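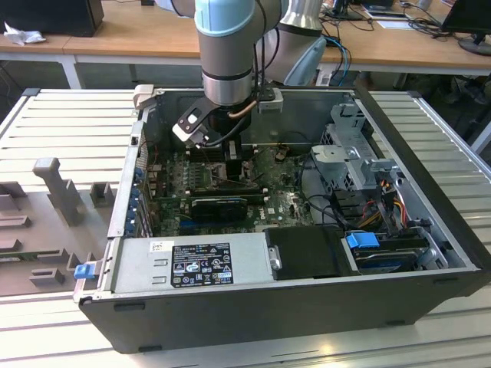
Apuntes de la segunda charla sobre el poblado de Wulmont

En mayo fui a la primera de las dos charlas de Cecilia Darko sobre las excavaciones en el poblado de Wulmont y dejé aquí un resumen. La segunda la dio la semana pasada en el mismo sitio, el salón de actos de la biblioteca, y trató de la necrópolis. Escribo de memoria y con tres hojas de notas, así que los errores son míos.

Darko empezó recordando dónde estaba todo. El poblado ocupa un cerro bajo junto al río, y la necrópolis queda al otro lado de la vaguada, a 1000 metros de la puerta norte. Durante mucho tiempo se pensó que las tumbas estaban pegadas a la muralla, y por eso las primeras campañas abrieron zanjas al pie del cerro y no encontraron más que cerámica rodada. La pista buena la dio un agricultor de Clovby que llevaba años apartando losas con el arado y amontonándolas en el linde. Varias de esas losas eran cubiertas de tumba.

Hasta ahora se han excavado 60 enterramientos, casi todos de incineración. El rito era bastante regular: se quemaba el cuerpo en otro lugar, se recogían los huesos, se metían en una urna y la urna se colocaba en un hoyo calzado con piedras. Encima iba una losa, a veces dos. El lugar donde se hacían las piras no ha aparecido. Darko cree que estaba más cerca del río, en una zona que hoy es una chopera y donde no tienen permiso para excavar.

La parte que más me interesó fue la de las urnas. Las más antiguas están hechas a mano, con las paredes gruesas y un cordón con impresiones de dedo bajo el borde. Las más recientes son de torno y llevan bandas pintadas de rojo. Lo esperable sería que unas sustituyeran a las otras, pero en el sector este aparecen juntas, en tumbas de la misma fecha. Alguien del público preguntó si podían ser dos familias con costumbres distintas. Ella contestó que es posible, que también podría tratarse de la edad o del sexo de los difuntos, y que con huesos tan quemados cuesta mucho saberlo. Están esperando los resultados del estudio antropológico.

Después pasó a los ajuares, que son pobres. Hay fusayolas, alguna fíbula de bronce, cuentas de pasta vítrea y cuchillos de hierro doblados a propósito antes de enterrarlos. Lo de doblar las armas se conoce en muchos otros cementerios de la época. Solo una tumba se sale de lo corriente, la que el equipo llama tumba Hirose por el apellido de la estudiante que la encontró en su primera campaña. Tenía dos urnas en el mismo hoyo, un caldero pequeño de bronce muy aplastado y los restos de un bocado de caballo. El caldero sigue en el laboratorio. Nos enseñó una radiografía en la que se distinguen los remaches del asa y una reparación antigua en el fondo.

Hubo un rato dedicado a la datación que seguí peor. Me quedé con que las fechas de carbono caen en un tramo de la curva de calibración muy plano, de modo que una muestra puede dar un margen de más de 100 años y no sirve para ordenar las tumbas entre sí. Para eso usan las fíbulas, que cambian de forma más deprisa.

Al final habló del yacimiento de Govix, aguas arriba, donde otro equipo excavó hace décadas un cementerio parecido. Los materiales están en cajas y nunca se publicaron completos. Darko ha empezado a revisarlos y ha encontrado un par de urnas con una decoración incisa idéntica a la de Wulmont, un motivo de triángulos rellenos de puntos. Le gustaría analizar las arcillas para ver si salieron del mismo alfar, aunque de momento no hay dinero para eso.

En las preguntas salió el tema de la visita al yacimiento. La necrópolis se vuelve a tapar al acabar cada campaña y allí no hay nada que ver, solo un campo de cebada. Al poblado sí se puede subir por el camino del molino. Los paneles están bastante gastados por el sol, pero el tramo de muralla restaurado merece el paseo. Yo subí el año pasado y eché de menos un plano en condiciones.

Me apunté dos libros que recomendó sobre ritos de incineración. Uno está en la biblioteca y lo tengo ya en casa. El otro está agotado; si alguien sabe dónde conseguirlo de segunda mano, que me escriba y le paso el título.

Publicado el 7 de septiembre de 2018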